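Loyalty Tokens Should Expire Like Coupons Do

Every few months another retailer decides its points program belongs on a blockchain. The latest one I signed up for was Zollell, a kitchenware chain that swapped its paper stamp card for a wallet and something called a Hearth Pass. I got the pass in August. It has a serial number, 1089, and a picture of a kettle on it.

I don't object to the kettle. I object to the word "forever," which appears on the sign-up page and again in the welcome email. Zollell says the pass is mine forever. What it can't say is how long a store will honor it, and the store's promise is the only part with any value. The rest is an entry in a database that happens to be public.

A coupon is honest about this. It says 30 percent off until the end of the month, and when the month is over you throw it away. You never wonder if you should have sold it.

We use cookies to remember your preferences and measure traffic. By continuing to read, you accept our cookie policy. Accept | Manage settings

Who holds the risk

Solveig Björklund ran the rewards desk at Fernen before it closed its own token scheme, and she wrote a fair account of it afterward. Fernen sold passes at 78 dollars each. Holders got early access to sales and free shipping. When the company dropped the scheme after 9 months, the passes stayed in people's wallets and the free shipping stopped. The terms allowed it. Most buyers hadn't read them, and she admits the checkout page gave them little reason to.

Her view is that buyers should have been offered store credit. I would go further. If a business sells a pass that depends on a service, the end date of that service should be printed on the pass, in the same size type as the name. If the business wants to extend it later, fine.

Hedvig Eide, who edits the Bosville newsletter, has argued that expiry dates would kill resale. She is probably right — a pass with four months left is worth less than one with no date on it. But the pass with no date is priced on a guess, and the person making the guess knows less than the person selling.

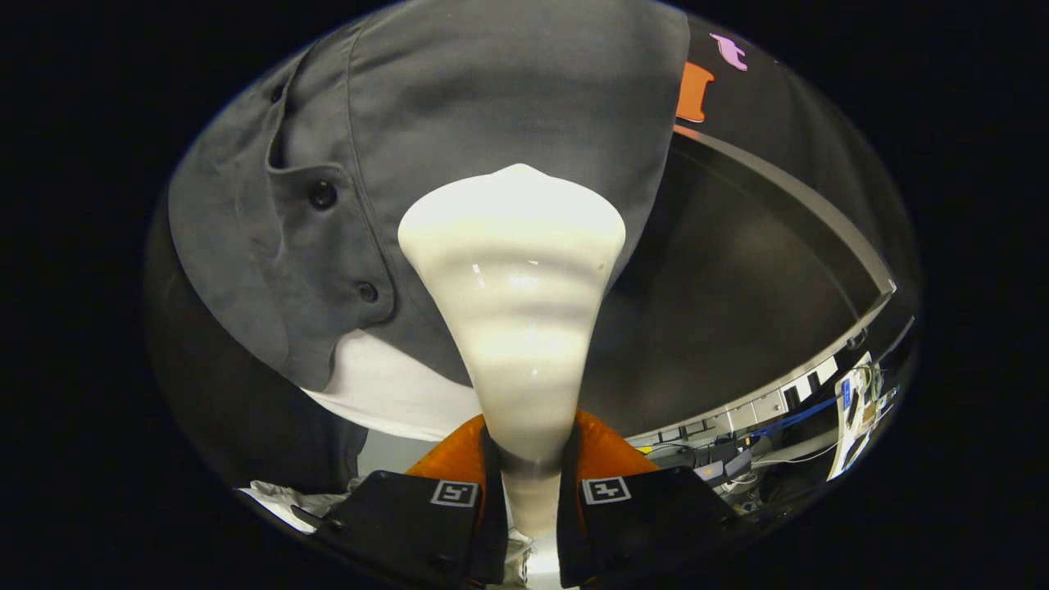

What I would keep

The transfer feature is useful. I gave my old Fernen pass to my sister while it still worked, and it took less time than getting a name changed on an airline ticket. Small shops could use that for class passes or repair plans, with a plain date attached.

I would drop the floor price charts. A kitchenware store has no business showing me one next to the saucepans. Zollell put its chart on the account page, above the order history, and I have to scroll past it to find a receipt.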